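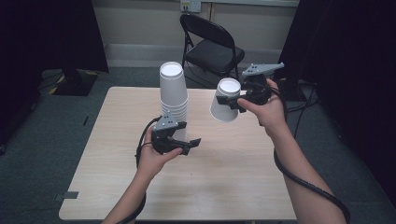 Paper cups on the square table, stacked upside down.

Home News Recipes Get Involved Past Issues Contact

Cup corner, by Nazma Talukder

I have opinions about paper cups now, which I did not see coming when I said yes to running the drinks table for the Larnden spring social in March! We got through 100 cups last time and I'd like us to do better on the stacking, so bear with me.

Cups go upside down, please, one over the next, bottoms up. I used to stand them the other way and spent half the evening fishing dust and napkin bits out of the top one (Quyên Lương will back me up on this, she got the napkin). Pick each one up by the base end and keep your fingers off the rim. If two come away together, give them a little twist — don't squeeze, or they crease and then they leak down somebody's sleeve.

A tall stack is fine on a table that doesn't wobble, but once people start reaching across, I like to split it into 3 shorter ones. Lids and stirrers live in the blue tub, and the tub lives under the sink at Fultard Hall, even though it never seems to be there when I look.

Quyên is making her ginger tea again and wants it poured only halfway, so people can hold the cup without yelping. I could still use four more pairs of hands for pouring and clearing up. Doors open at 4, and if you can come early to help me set up, leave a note in my box by the kitchen door.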